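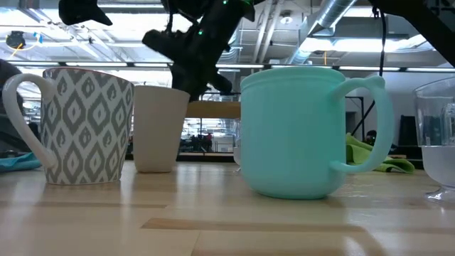
Mugs, a cup and glasses on the wood table.

Saturday, September

Accordion: Hartono "Jonine," piano keyboard, bought new in 1989 and, going by the smell, put away the same week. Came in from the Taltthorpe dance band with a note reading "a bit wheezy, otherwise perfect." Everything on the bench this month has been otherwise perfect.

Complaint as I understand it: slow to speak in the low end, bad smell, one treble note that won't stop. They didn't mention the buzzing, which I assume they now think of as part of the tune.

Bellows first. Hung it by the treble side with all keys closed and let the bass end drop under its own weight. It fell a good deal faster than I'd like. Leak is mostly the gasket, which has gone flat and shiny along the back edge. Bellows folds themselves look fine, tape lifting at one corner, no pinholes that I could find with the lamp inside. New gasket, and reglue the corner while it's open. Don't let me reglue the corner and then lose the afternoon admiring it, as with the last one.

Pins: one was missing and had been replaced with a finishing nail. The nail fits better than the pins do.

Treble block. Wax is brittle and has pulled away from the reed plates at the ends. I can rock several plates with a fingernail. Someone has been in already and "spot repaired" with what I believe is candle. It's pink. Gorazd Halilović says I should scrape a sample and keep it for the jar of shame, so there is now a bit of pink candle in the jar, next to the chewing gum from the concertina.

Decision: full rewax of the treble, leave the bass alone unless it misbehaves after the gasket. I know what I wrote about half measures in the spring. The band is paying for half measures.

Wax: used the Todmont block, beeswax and rosin already mixed. Tested a bead on scrap spruce. Bends before it cracks, sticks to the wood, lets go of a cold plate with a push. Good enough. It smokes if you look away from it. I looked away from it. Window open the rest of the morning.

Leathers. Curled on the low reeds, which explains the slow speech, and also explains the slapping sound I had blamed on the register slide and spent an unreasonable time oiling. (The register slide shouldn't be oiled. I have now cleaned the oil off the register slide.) Replaced 10 of them on the lowest notes. The high ones are stiff but lie flat, and I'm leaving them.

Glue for leathers: one small dot at the rivet end, none anywhere else. I write this in every entry and every time there's one leather glued down along half its length like a stamp. Today it was the low F.
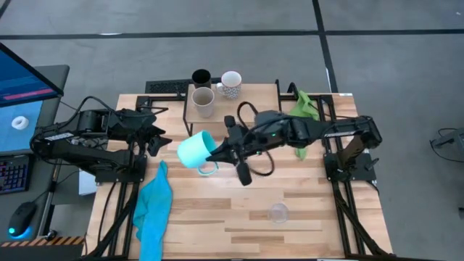

The note that wouldn't stop was the B above middle C. I expected a bent pallet arm or a tired spring and found a grain of rice wedged under the pallet. Uncooked. A wedding, presumably, and I hope the marriage has held up better than the felt. Dug it out, brushed up the felt, note stops on request.

Buzz was the D two keys up. Reed tongue was catching one side of its slot. A sliver of rust on the edge, nothing dramatic. Cleaned with the glass fiber pen, eased the tongue back to center, held it up to the light, even gap both sides. Buzz gone. A second, quieter buzz then became audible, as is traditional. That one was my screwdriver, lying on the bench against the grille.

Tuning. Waxed up and pumped on the test bellows before touching anything with a file. Middle reeds have drifted flat but have drifted together, which is considerate of them. The tremolo set is another matter: beating slowly at one end of an octave and like a moped at the other. The band's note says they like it "wet." Asked on the phone how wet. Long pause, then "like the old fellow had it." The old fellow isn't available for measurement. I have settled on 15 cents at A and will taper it going up, and if they want more they can come and stand next to it while it happens.

Reminders to myself, since the last person to borrow this notebook filed the wrong end:

Scratch near the tip to raise, near the rivet to lower. Shim under the tongue every time. Two strokes, then listen. Let the reed cool down after handling before believing the meter. The one I did straight out of my hand read nicely, and then it didn't.

Got through the middle octave before lunch and began the next one after. Stopped at the F sharp, where I found myself hearing beats in the refrigerator. Past that point any filing is vandalism.

Gorazd's opinion, offered from the doorway with a sandwich: the tremolo is fine as it was and I'm tuning it for myself. Possibly. He also thinks the case lining should be kept, and on that we differ, as the smell lives in the lining. It's mildew with a top note of cigar. I put the case outside with the lid up and a neighbor's cat got into it, had a look around and left, so I'm counting that as a second opinion.

Left to do: finish the tremolo set, 3 high reeds on the push side that need a proper look, gasket, tape at the corner, strap bracket screw (stripped, plug the hole and redrill). Order more leathers in the middle sizes. We have an enormous supply of the tiny ones and will until the sun burns out.

Quote to the band was for the wheeze only. Need to ring them about the wax before I do any more of it for free. Draft opening: "You know how you said otherwise perfect."

Block is upright on the shelf over the bench with a cloth over it. Please don't lay it flat while the wax is fresh, and please don't play it. If you've already played it, write down which note.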